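Bench notebook, Clindlow back room
June, started at 8 in the morning, finished after lunch

Carrying on from the last page, where I ran out of room halfway through complaining about the table. The short version is that the old top had gone a yellowish cream over the years, the wall behind it was a sort of mushroom color, and any sheet of paper you put down looked either dirty or blue depending on which one you'd been staring at. We all got used to it, the way you get used to a squeaky chair, and then the new pad of Brøndum arrived and I could not for the life of me tell whether the first sheet had a warm tint or whether it was just sitting on a warm table. So, paint.

The wall got 2 coats of the off-white, put on with the short roller. I had wanted a true white and was talked out of it, and I'm glad, as true white on a wall that size would have been like working inside a refrigerator. It still shifts more than I expected. Some hours it leans gray, other hours it's closer to cream, and if you stand at the door and then walk up to the table you can watch it change its mind.

The top is the plain white one out of the storeroom. I wiped it down with Plellex (the spray, please, the paste leaves a bloom that you only find later with your sleeve) and then once more with water and the soft cloth. I'm very pleased with it! It's the first surface in here I've wanted to lay clean paper on without checking underneath first. Wall and top together look very quiet now, and the eye goes straight to whatever is in front of them.
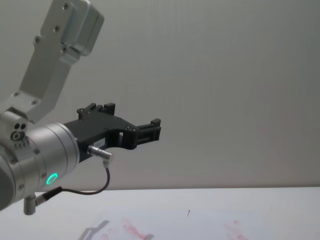 Notes on keeping the top white

Mostly for whoever has the room after me, and partly for me in a month when I've forgotten.

No coffee on it. I know. There's the windowsill.

Pencil comes off with a damp cloth. Marker doesn't, or it does but it takes a piece of your afternoon with it. If you must use marker, put a scrap sheet under your good sheet, and make it bigger than you think you need. I found a green dot near the front edge already and I have a fair idea that it was me.

Tape: the low-tack kind only, and pull it back flat along the surface, slowly. The other kind left gum on the old top and I spent ages rubbing at it with my thumb.

Don't cut on it. The cutting mat lives in the flat drawer under the spare Brøndum. If the drawer sticks, lift and pull at the same time — it's been doing that since before the paint and I don't believe it will ever stop.

Paper on the table

This was the real business of the day, and I had been looking forward to it. I wanted to see how a sheet sits on the new top, whether its edges still show up against all that white, and what shadows do once they land on it. On the old table a shadow just went brown and you stopped noticing. I had a worry that on this one they'd be so strong that they would get in the way of anything drawn faintly.

First I tried it with the Urnard lamp pulled right over, which was a mistake, since the glare off the top was enough to make me squint and the pencil lines went silvery and hard to find. Moved the lamp back 3 feet and tipped the shade down. Much kinder. Then I tried the same sheet with the lamp off and only the overhead lights, and then with the blind half down, and then I lost track of which I'd done and had to start over with a list like a sensible person.

What I have from the list, as far as I can read my own writing:

Lamp close: glare, no good for pencil, fine for sorting dark scraps.
Lamp back: best for drawing. Edges of the sheet easy to find.
Overheads only: flat and a bit sleepy. Good for reading.
Blind half down: nice, but it won't hold still, and by the time you've sharpened a pencil it's something else.

On the shadows I was half right. They come out clean and gray, and a low one stretches a surprisingly long way over the tabletop. Where it crosses onto the sheet it seems to pull itself together, so that you get a proper outline, darker than the rest and sharp enough to trace around if you were in the mood. I was a little in the mood. I've been thinking for some time that we ought to do a page of shadow tracings for the wall by the coat hooks, and this would be the table to do it on. For faint pencil work, though, it means keeping the middle of the sheet clear of anything tall, or turning the paper until the shadow runs off the side.
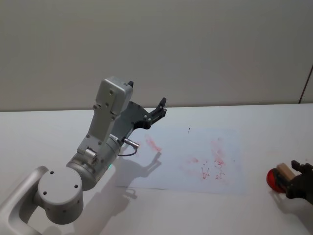

Nosipho Shabalala read this over my shoulder and said that turning the paper is all very well, but I should try a cream sheet before I rearrange my whole way of working, because a gray shadow on cream bothers her far less than a gray shadow on bright white. She also thinks the lamp could go back a good bit further, and that I'm fond of it where it is mainly because the cord reaches.

She has a point about the cord. There's an extension in the storeroom, on the hook behind the ladder, and I'll bring it through.

Cream Brøndum: we have 4 sheets left, in the bottom of the flat drawer, a bit curled. I've put them under the big atlas to flatten and would ask that the atlas be left alone till I get back to them. Will try them lamp back, then lamp further back, same pencil, same spot on the table.

Still to do: second look at the corner by the door where the roller missed. Refill the Plellex bottle. Find out who has the good ruler.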